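Shared Kitchen: Frequently Asked Questions
Arildale Residence, Resident Services

These answers apply to the shared kitchens on all floors of Arildale Residence. Please read them before using the kitchen for the first time. 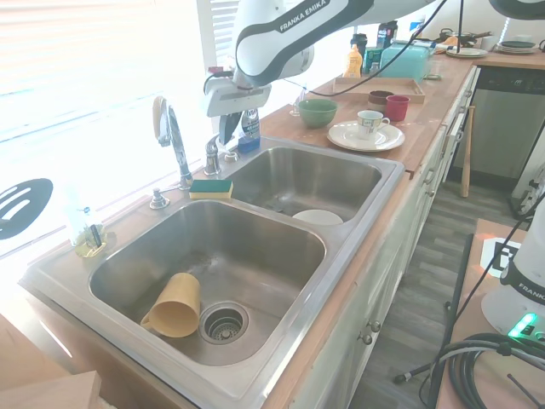

Residents are responsible for their own dishes from the moment they leave the cabinet until they are back in it. Kitchen staff clean floors and empty the trash, but they do not wash cups, plates or cookware.

When is the kitchen open?
The kitchens are open at all hours. The dishwasher may not be started after 10 p.m. Each kitchen is closed on Tuesday from 9 a.m. until 11 a.m. for cleaning, and counters and sinks must be clear by the start of that period.

May I leave dishes in the sink to soak?
Yes, for up to 60 minutes. Soaking items should be placed in one basin only, so that the other remains free for the next person. Items left longer may be moved to the holding shelf in the pantry.

Which items must be washed by hand?
Wooden trays and boards, sharp knives, nonstick pots and anything with a painted or floral pattern. The dishwasher fades patterned china and splits wood. Plain plates, bowls and most glasses may go in the machine.

What is the correct way to load the dishwasher?
Scrape food into the trash first. Rinsing is not required. Plates stand in the lower rack facing the center, and cups and glasses go upside down in the upper rack. Please run the machine only when both racks are full. Plastic cups belong in the upper rack - heat from the bottom of the machine will warp them.

Who provides dish soap and sponges?
Resident Services supplies both. Sponges are replaced every Tuesday. If the soap runs out before then, a refill may be collected from the front desk. Residents should not use dish soap in the dishwasher.

How should the sink be left?
Empty the strainer into the trash, rinse both basins and wipe the deck behind them. Squeeze out the sponge and leave it where it can dry. Coffee grounds, rice and cooking grease must not go down the drain.

How do I care for the wooden countertops?
Wipe up spills promptly and do not leave standing water near the sink. Hot pots must be set on a trivet. Do not cut directly on the counter or use bleach on it. The countertops are oiled 4 times a year, and notice is posted on the kitchen door beforehand.

May I keep my own cups and condiments in the kitchen?
Yes. Personal items should be labeled with a room number. Unlabeled bottles and dishes are treated as shared and may be used by anyone. Sports equipment, bags and coats should be kept in residents' rooms.

What happens to items on the holding shelf?
They are kept until the end of the month and then donated. Residents may claim them at any time before that without charge.

What if I break something?
Report it at the front desk. There is no charge for ordinary cups, plates or bowls. Damage to appliances or countertops is reviewed case by case.

Whom do I contact about a leak or a blocked drain?
Call the front desk at extension 70 at any hour. For other questions about the kitchens, please write to Fongchan Khamphan, Resident Services.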